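I finally got to spend a proper stretch of time driving the arms at Sutier, and my shoulders would like everyone to know about it. If you read my last post you know I'd been begging Ikhsan Yusof for a turn since September, when he moved the whole setup over from the Anbridge building. Well, I got my turn! And what did he hand me? Flowers.

I was a bit let down for a minute there (I'd been picturing tools, or something with a motor in it). Then I tried to pick up a fake hydrangea by remote control and stopped complaining pretty fast.

The way we do it, you hold a pair of handles, one per hand, and whatever your hands do, the arms do. Squeeze the trigger and the gripper closes. Everything gets recorded, every wobble and every second guess, and later on the good runs go into training and the bad ones get tossed. Ikhsan wants 3000 keepers for the flower set before he'll start a training run on it. He had over 900 when I sat down and I'm not going to tell you how many of mine he kept.
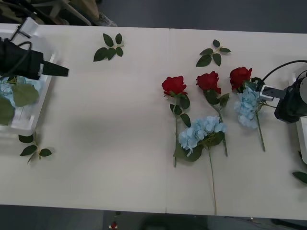
Right gripper on a hydrangea, very close to a rose I did not want to touch.

My big problem is that I drive with my eyes on the bloom. You want to grab the pretty part, it's the part you see! But the florets are all little petals and a gripper closing on them from a bad angle just shoves everything sideways, and then the rose next door comes along for the ride. Ikhsan's advice was to stop the hand short, look at what's under it, and only then close. It felt painfully slow to me. When he played it back it looked totally normal, so I guess my sense of time goes out the window when I'm holding those handles.

The stems are the other thing. They're long, and they swing. You lift the head a couple of inches and the far end is off doing its own business at the bottom of the table, bumping into whatever it likes. With my real hands I'd fix that without a thought. Through the handles I have to plan it, and my left hand in particular has never planned anything in its life.

Otis Crenshaw stopped by at some point and did a run with no warmup at all, smooth as butter. He put in a lot of hours on the old Istix rig, the one with the stiff triggers, and he says the trick is to breathe out when you close the gripper. I tried it. Maybe it helped? I also got lightheaded.

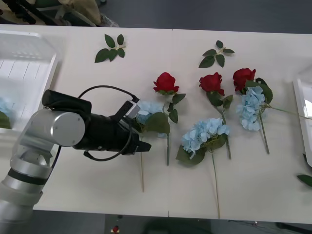
Roses, hydrangeas, a couple of leaf sprigs, and the left arm coming in low.

What I like about the flowers now, having griped about them this much, is how they overlap. A hydrangea tucked under a rose's leaves asks you to make a choice about what moves first, and the model only learns to make that choice if the person driving made it on purpose. When I dithered, the recording had dithering in it. Ikhsan calls those my "museum visits," all that hovering and looking.

I'm back on the handles next week, and he's promised to let me try the Painemal cups after that. I've asked for a taller chair.

Related posts
Why my robot folds towels like I do (badly)
Sore thumbs and the old Istix triggers
Moving day at Anbridge
What we keep and what we toss

Contact | Copyright, all rights reserved | Back to top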